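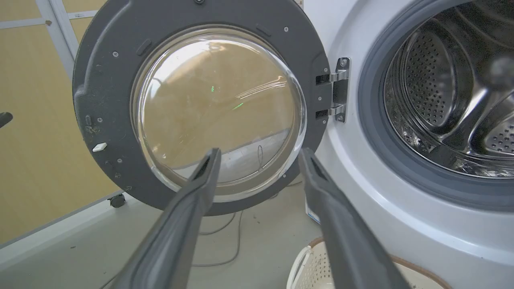

Spin speed and drying time on a shared supply
Posted 21/06/2022 by Vandana Katiyar

I have a front loader and no tumble dryer, so everything goes on a rack in the back bedroom. Since November I have been weighing loads before and after the spin to see what the faster setting is worth. Kitchen scales, same bucket each time, bucket subtracted.

Test load is a set of cotton towels, 3,000 g dry. At the low spin they hold 533 g more water than at the high one. On the rack that comes to an extra evening with the window on the latch. Polyester shirts showed no difference I could measure.

Questions:
1. Does anyone have figures for the middle speeds?
2. Is there a case for running a second spin on its own at the end?

stirno
Second spin is worth doing on towels and jeans. The first one ramps up slowly and often gives up early if the drum is out of balance. Open the door, pull the load apart by hand, put it back and spin again. I got another 600 g out of a double duvet cover that way, but it had rolled itself into a ball, so treat that as the top end.

alier_k
Which programme? On mine the cottons cycle spins for longer than the mixed cycle at the same speed. If you changed both at once, your 533 g is not a spin speed result.

Vandana Katiyar
Cottons both times. Only the speed was changed. Three runs at each setting, and the figure is the difference between the averages.

alier_k
Fine. What was the spread?

Vandana Katiyar
Lowest difference 506 g. I did not keep the others separately, which I should have done.

Pant
I would question the whole exercise. Water left in the towels is one part of it. The room matters more. Put the same rack in a heated hall with a small fan and the spin setting will hardly show. I have dried at the low speed for years and the bearings are still quiet.

stirno
Disagree. A fan moves air but the water still has to go somewhere, and in a closed room it goes on to the windows. Taking it out in the drum costs very little electricity. Bearings usually go when the seal fails and lets water in – spin speed comes a long way behind that.

Pant
The seal is not my point. High speed creases shirts, and then you iron them. Add the iron to your sums.

stirno
Then use high for towels and low for shirts. Nobody irons towels.

Pant
My mother did.

timer22
On the middle speeds: I tried one step down from the top with bath mats and lost very little. The big drop came between the lowest setting and the next one up. No scales, only the time on the line, so weigh it yourself before relying on that.

Also leave the door open between washes and wipe the rubber. Trapped water there goes back into the next load and starts to smell.

Vandana Katiyar
Thanks. I will run the towels at each middle speed and keep every reading this time. Shirts stay on low.

alier_k
Please post the dry weight for each run as well. Towels pick up damp from the room before you start.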